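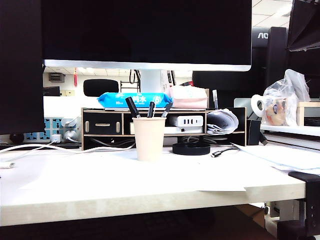 Zerard Opens Old House Workshop in Oltholm, Introduces Hajji Interior Storm Window

OLTHOLM, November – Zerard, a maker and repairer of wood windows for older homes, has opened a second workshop in Oltholm and will begin taking orders there this month for the Hajji, an interior storm window made for country houses with original sash.

The Oltholm shop is in the former feed store on the Tillitport road. It will handle sash repair, reglazing and weatherstripping, along with all Hajji orders for homes in the Oltholm and Tillitport areas. The company's first shop, in Tillitport, stays open and will go on doing full window rebuilds.

The Hajji is a light wood frame with a single pane that sits inside the window opening, against the existing stops. It is held in place by a compression gasket on all sides. No screws go into the old trim, and the panel lifts out by hand in spring. Each one is cut to the opening it will sit in, including openings that are no longer square.

"Most of the houses we work on have settled," said Detlef Hinrichs, owner of Zerard. "You measure the top of the window and the bottom of the window and you get different numbers. A stock panel leaves a gap on one side, and then the homeowner stuffs a towel in it. We wanted a panel that follows the opening as it is today."

Hinrichs said the company spent two winters trying out the panels before offering them for sale. The trial took in 19 houses, most of them farmhouses outside Tillitport. Owners were asked to keep notes on drafts, frost on the glass and how easy the panels were to take down and put back. The most common complaint the first winter was that the gasket was too stiff for people to set the panel without help. A softer gasket was used the second winter and is the one now being sold.
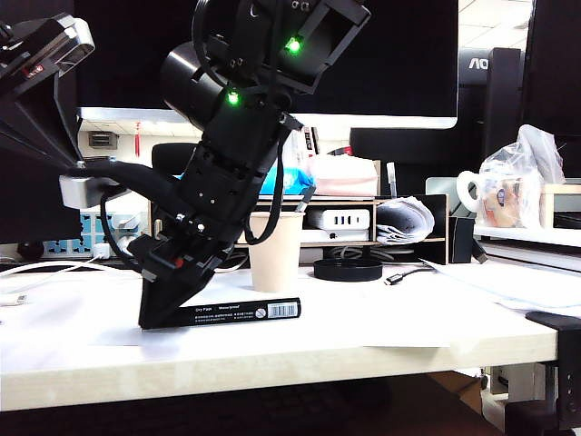

Another change came out of the trial as well. The first panels had a tight seal all the way around, and in a few upstairs bedrooms the owners found moisture between the panel and the old sash. The Hajji now comes with a small vent plug at the bottom rail, which can be opened on mild days. Zerard recommends checking the old sash for missing putty before a panel goes in, and the measuring visit includes that check.

The panels come primed, in oil-based white, or bare for owners who want to match their own trim. Panels taller than 4 feet have a middle rail, which can be lined up with the meeting rail of the original window so that it does not show from outside. Curved and arched tops can be made but take longer.

Reinhold Teuber will run the Oltholm shop. Teuber joined Zerard as a glazier and most recently led the sash bench in Tillitport. He will also do most of the measuring visits in the area.

"People call when the curtains are moving and the windows are shut," Teuber said. "A lot of them have been told the windows need to go. I look at the sash first. If the wood is sound at the bottom rail and the joints are tight, it can usually stay, and a panel on the inside takes care of the cold. If it's too far gone I'll say so."

Teuber said homeowners can do some of the work before he arrives. Furniture should be moved back from the windows to be measured, and blinds taken down if they are mounted inside the opening. Windows that have been painted shut should be left alone – forcing them often cracks the glass or pulls the joint at the meeting rail. He also asks owners to tell the shop ahead of time if the house has had lead paint tested or removed, and in which rooms. 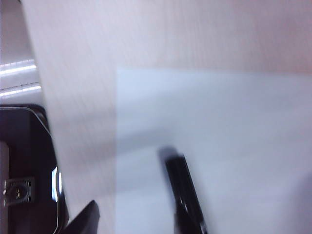 Orders for the Hajji are filled in the order they come in. The shop expects panels to be ready four weeks after the measuring visit, and longer for arched tops. Pickup is free. Delivery is offered in Oltholm, Tillitport and the farms between them, and the person making the delivery will set each panel once to show how it goes in. Customers ordering 10 panels or more will have them numbered on the lower edge to match a plan of the house, so they go back in the right openings the next fall.

Panels can be stored standing up in a closet or under a stairway. They should not be stacked flat or kept in a damp cellar. Replacement gasket is sold by the foot at both shops.

Along with orders and repairs, the Oltholm shop will keep a stock of used parts taken from windows that could not be saved. These include sash weights, pulleys, locks, lifts and old wavy glass in smaller sizes. Owners looking for a match are asked to bring the broken part or a good tracing of it. Zerard will also take in old sash from homeowners who are clearing out a barn or attic, provided the frames are dry and the glass is still in. The company does not take doors or shutters.

A bench near the front of the shop has been set aside for people who want to do their own glazing. It can be used on weekday mornings from 9 a.m. by arrangement with Teuber. Putty and points are sold at the counter, and customers bring their own gloves and eye protection.

"Plenty of folks out here would like to fix their own windows and just want to see it done once," Hinrichs said. "They're welcome to come in and watch."

Measuring visits for this winter are being scheduled now. Homeowners can stop in at the Oltholm shop or ask at the Tillitport counter, where the staff can also book visits on the Oltholm calendar.

About Zerard

Zerard repairs, rebuilds and makes wood windows for older houses. It has shops in Tillitport and Oltholm. The company was started by Detlef Hinrichs, who still works at the bench most days.

Media contact: Reinhold Teuber, Zerard, Oltholm shop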